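Section 6: Setting up and looking after a pair of Rellon hand-held grippers

This section covers the Rellon pair as used at Ululstead. Revised July 12, 2018. It replaces the January sheet, which sent you to a drawer we no longer have.

6.1 Before you pick anything up

1. Take both grippers out of the Ketau case and put them on a table with a cloth on it.
2. Check the serial plates. Left ends in L, right ends in R. Swapping them does no harm until you try to make sense of the recording, which is usually a week later.
3. Wipe the ribbed pads with a barely damp cloth. No solvent, however good it smells.
4. Look over each marker cube. Every face should be flat, clean and free of thumbprints. Yours will have thumbprints.

Caution: do not carry a gripper by its marker. The marker is held on with 2 small screws and a certain amount of optimism.

6.2 Checking that the marker can be seen

5. Hold one gripper out at a comfortable reach, forearm bare or sleeve rolled up, with the marker on top.
6. Bring the other up behind it and watch the preview. Turn your wrist slowly until the pattern drops out, then come back a little. 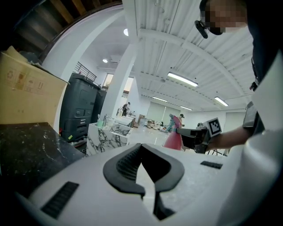 Fig. 6-1. Marker uppermost, forearm clear of it.

7. If the preview flickers, move away from the ceiling lights before you start changing settings. The settings are fine. They were fine last time too.
8. Swap hands and repeat.

Note: the Lemaire mount fits the same screws but sits higher. If you use it, do step 6 again from scratch.

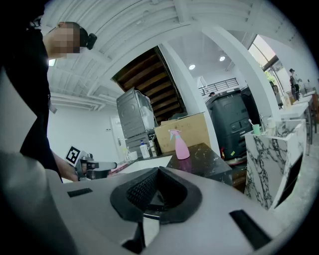 How often should the rubber pads be changed?
Every 500 hours of use, or sooner if the ribbing has worn smooth. Change both pads on a gripper together, and write the date in the log.

6.3 Trial run at a worktop

9. Stand square to the worktop with your elbows loose.
10. Close and open each set of jaws a few times. They should meet evenly along their length.
11. Pick up something light and unbreakable, then put it back where you found it. Most people manage the first half.
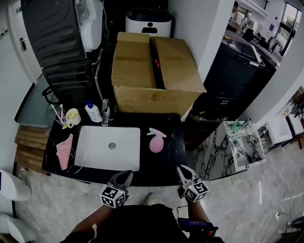

12. Do the same with the other hand, keeping both markers turned upwards throughout. If one gripper feels stiffer, note which and carry on to the end. Stopping to fiddle with the trigger spring in mid-run is how we came to own so many trigger springs.
13. Save the run and play it back at once. Error 987 means one marker was lost for too long, so return to step 6.

Caution: keep both grippers away from running water. The casing is splash resistant, a phrase that has cost us one gripper already.

6.4 Putting away

14. Leave the jaws slightly open so the pads keep their shape.
15. Close the case. If it won't close, left and right are in each other's slots.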